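**Arero Rail Journeys Opens Booking for Six-Day Lake and Valley Itinerary**

SESERO. Arero Rail Journeys has opened booking for a new escorted vacation linking the lakeside town of Sesero with the upper valley and the hill resort of Negri. The six-day itinerary will run from July and is offered to individual travelers, couples and small private groups. Each departure is limited to 14 guests.

The itinerary begins and ends in Sesero, where guests will spend the first two nights at a hotel within walking distance of the station and the passenger ferry landing. The opening day includes a welcome dinner and a short briefing from the tour manager. The second day is given over to the lake, with a morning crossing by ferry and an afternoon left free for shopping, swimming or a visit to the old customs house.

On the third day the party will travel by regional train through the valley to Negri, a trip that takes most of the morning and includes a change of trains. A reserved coach will be provided on the second leg. Lunch will be served on arrival. Guests will stay three nights in Negri, with guided walks on two of the three days and an optional excursion to the monastery above the town.

The walks have been graded easy to moderate. The longer of the two includes a climb of 311 steps to the upper chapel, which may be avoided by taking the local bus from the market square. Guests who wish to take the bus are asked to inform the tour manager the evening before.

"Many of our returning guests have asked for a vacation with fewer hotel changes and more time on foot," said Katia Carbone, director of Arero Rail Journeys. "The valley line has always been a favorite of ours, and Negri is a comfortable place to stay for several nights. We have kept the group small so that the tour manager can give proper attention to each guest."

Luggage will be transferred separately between Sesero and Negri in both directions. Guests should place one suitcase outside their room by 7:30 a.m. on transfer days and keep medicines, travel documents and a light jacket with them on the train. A second suitcase may be sent for a supplement of 14 euros each way. Bicycles, skis and other oversize items are not accepted under this service.
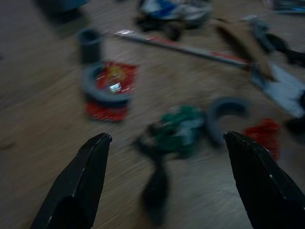
Annunziata Guerra, having traveled the same route on a trial departure, wrote afterward that the change of trains was easier than she had feared, but that she would have liked another hour in the valley before going on to Negri. The published timetable now allows for a later connection, and guests on all departures will have time for coffee and a walk through the village between trains.

Reservations for the new itinerary are handled through Fudbridge, the booking service used for all Arero vacations. A deposit of 100 euros per person is payable at the time of booking. The balance is due six weeks before departure. Guests may change their departure once without charge, provided that a place is available and the request is received before the balance falls due.

The price includes five nights in a shared double room, breakfast each day, the welcome dinner, lunch on arrival in Negri, all train and ferry travel named in the itinerary, the guided walks, and luggage transfer for one suitcase per person. Travel to and from Sesero, travel insurance, the monastery excursion and other meals are not included. A limited number of single rooms is available at both hotels on payment of a supplement.

Guests arriving by air are advised to allow at least three hours between landing and the welcome dinner. A shared shuttle from the airport may be reserved through Fudbridge and will leave the arrivals area at 3:15 p.m. on the first day of each departure. Those arriving by train will be met at the Sesero station on request.

Travelers with limited mobility should contact the reservations office before booking. The Sesero hotel has an elevator to all floors. The Negri hotel has two ground-floor rooms, which will be assigned in order of request.

The full itinerary, with train times and hotel details, is available from Arero Rail Journeys and from Fudbridge agents. Printed copies can be mailed on request.

**Media contact:** Press Office, Arero Rail Journeys, Sesero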